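Alten Tower weiternutzen oder Mini-PC kaufen?

8 Antworten · 2 mal geteilt

Kellerkind_Uwe
7. Oktober 2023

Moin zusammen, ich häng seit Wochen an derselben Frage. Unter meinem Schreibtisch steht noch der alte schwarze Tower, der seit gut zwei Jahren nur Staub fängt. Den würde ich gern als kleinen Server für Fotos und Musik nehmen, nichts Wildes. Meine Frau meint: weg damit, kauf so ein Kästchen. Der Plamia Mini liegt im Angebot bei 224 Euro, und der braucht halt fast keinen Strom. Andererseits läuft der Alte ja noch! Was würdet ihr machen?

nordlicht_ol

Kästchen kaufen, ganz klar. So ein alter Tower zieht im Leerlauf mehr als mancher Kühlschrank, und der läuft bei dir dann rund um die Uhr. Das Geld für den Mini hast du über die Stromrechnung irgendwann wieder drin.

schraubhannes

Ach komm, das mit dem Kühlschrank ist doch Quatsch. Hast du das mal gemessen? Ich hab meinen alten Rechner seit Jahren als Server laufen, und der schläft die meiste Zeit, weil nachts nun mal keiner Fotos guckt. Und in den Tower passen richtige Platten rein, nicht so ein USB-Gebammel hinten dran.

@Kellerkind_Uwe: Bevor du irgendwas kaufst, mach die Kiste auf und bring sie in Schuss. Kostet dich einen Nachmittag. Ich mach das immer so:

1. Stecker raus, Einschaltknopf ein paar Sekunden drücken, Seitenwand ab, Gehäuse hinlegen. Bitte nicht im Stehen darin rumfummeln, ich hab mir so mal eine Schraube hinters Mainboard fallen lassen und sie beim Umzug wiedergefunden. Im Liegen kommst du an alles ran, und du siehst auch gleich, was auf dem Aufkleber vom Netzteil steht. Leistung abschreiben, die brauchst du später.

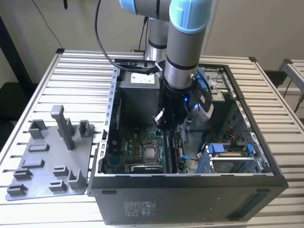
2. Staub raus. Pinsel und Druckluft, am besten auf dem Balkon. Lüfter dabei mit dem Finger festhalten, sonst drehen die hoch wie blöd. Staubsauger würde ich lassen.

3. Grafikkarte ausbauen, falls der Prozessor selber ein Bild ausgibt. Das bringt beim Verbrauch mehr als alles andere, und leiser wird er auch noch.

4. Arbeitsspeicher angucken. Mit 8 GB kommst du für Fotos und Musik locker hin, lass dir da nichts anderes einreden.

5. Erst dann messen, mit einem Messgerät an der Steckdose. Leih dir eins, viele Büchereien und Stromversorger haben welche.

Und dann reden wir noch mal über Kühlschränke :)

nordlicht_ol

Gut, Kühlschrank war übertrieben, geschenkt. Aber dein Rechner schläft, und Uwe will vielleicht, dass die Handys nachts ihre Bilder hochladen. Dann schläft da gar nichts. Und ein Netzteil, das so alt ist, würde ich nicht unbeaufsichtigt im Dauerbetrieb haben wollen. Mir ist mal eins mit lautem Knall gestorben, da stand ich senkrecht im Bett.

mila.backt.auch

Ich stand vor genau der gleichen Entscheidung und bin beim Tower geblieben, vor allem wegen der Platten. Was ich aber unterschätzt habe, ist das ganze Kleinkram-Thema: fehlende Schrauben, klappernde Blenden, Kabel zu kurz, so Sachen. Ich hab mir am Ende ein Kabelset von Gitent geholt (geht, die Stecker sitzen etwas stramm) und einen leisen Lüfter von Sarantis, den hör ich wirklich nicht mehr – und ich bin da empfindlich!

Bei den Schlitzen in den Gehäuseblechen hab ich ewig überlegt, ob ich was davon zukleben soll, damit weniger Staub reinkommt. Hab es dann gelassen und nur feinen Filterstoff vor den vorderen Lüfter geklemmt. 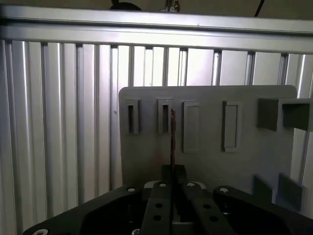

Den wasche ich alle paar Monate aus, und seitdem ist es innen ziemlich sauber geblieben. Vorher hatte ich da drin richtige Wollmäuse, wir haben einen Hund, der haart wie verrückt. Bei der Software bin ich übrigens bei Drusiva hängen geblieben. Sieht ein bisschen altbacken aus, aber die Fotosuche läuft flott, und mein Mann kommt ohne Rückfragen damit klar, das will was heißen.

Kellerkind_Uwe

Danke euch! Drusiva guck ich mir an. Muss ich dafür irgendwas auf der Kommandozeile machen? Da bin ich raus, sag ich gleich.

mila.backt.auch

Nö, nur den Stick zum Installieren bauen, der Rest geht im Browser. Mach nur vorher eine Kopie von allem, was auf der alten Platte liegt!

schraubhannes

Und bitte keine Bilder nur auf eine einzige Platte legen, egal welche Kiste es wird. Externe dazu, im November gibt es die meistens billiger.

nordlicht_ol

Da sind wir uns mal einig. Ich bleib trotzdem beim Mini, schon wegen dem Platz. Schreib mal, was das Messgerät anzeigt, Uwe, mit und ohne Grafikkarte bitte.

Teilen · 2 mal geteilt · 8 Antworten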